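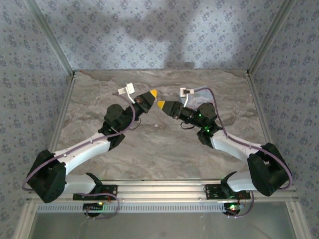 Zundero Introduces Two-Arm Bench Cell for Small Labs and Teaching Shops

TRISETTHORPE, Saturday, November 11, 2023 – Zundero today announced that its two-arm bench cell is open for orders. The cell is sold as a complete unit: two small robotic arms on a shared aluminum rail, a tabletop, an enclosure, grippers, control boards and the software needed to run both arms together.

The product is meant for research labs, colleges and small workshops that want to try two-handed tasks without buying industrial equipment. Typical jobs include passing a part from one arm to the other, holding an item steady with one gripper while the other works on it, and sorting light objects on the table.

Both arms are mounted along the near edge of the table and face into the enclosure, so their grippers can meet over the center of the work area. The base mounts bolt to the rail. Customers who need a wider or narrower spacing can loosen the mounts, slide them and tighten them again with the hex key supplied.

The gripper fingertips are yellow and come to a point. Zundero chose the shape after early users asked for better access to small parts lying flat on the table. Fingertips are treated as a wear item and can be replaced separately. The bright color also makes the tips easier to find in recorded video.

The enclosure has walls on three sides. They can be left plain or lined with printed paper or another sheet material. Several users change the wall lining and the table surface between runs to check that a program trained on one background still works on another. Linings are not included, but a cutting template comes with the cell, and ordinary wallpaper is suitable.

Cables run along the outside of the arms and are left with enough slack for the elbow joints to move through their full range. The circuit boards sit below the base mounts and have indicator lights that can be checked without opening a cover. A guide to the lights is printed on the last page of the setup manual.

Changes Since the Pilot

Zundero placed pilot cells with customers in May. Operators at Grutetti, a contract testing shop, used theirs for handover trials between the left and right arms and logged 3,653 runs before returning the unit for inspection. Two changes came out of that work. The wrist cable clips were made stiffer, and the software now stops both arms when either one reports a fault. In the pilot version, only the arm with the fault would stop.

Pilot customers can get the new clips at no charge. The software update is available from the support page and applies to all cells already delivered.

Ordering and Delivery

The cell ships in two cartons. Assembly calls for a level bench and two people for the step in which the rail is lifted into place. The arms are tested as a pair before shipping and should be kept as a pair, as the calibration file covers both.

The first production batch is 400 cells. A second batch of 800 is planned. Orders are filled in the order received, and schools may reserve a unit with a purchase order in place of a deposit.

Sales and repairs are handled by Lazăr, which stocks replacement fingertips, clips, servo motors and control boards. Customers with a failed joint can send in a single arm for repair. A new calibration file is supplied when the arm is returned.

The cell is intended for indoor use by trained adults, or by students under supervision. It is not rated for food handling, wet work or unattended operation.

About Zundero

Zundero designs and assembles small robotic equipment in Trisetthorpe. Its products include bench arms, grippers and mounting rails for teaching and research.

Press and sales inquiries may be sent through the contact form on the Zundero website. Setup manuals and mounting drawings are available on request.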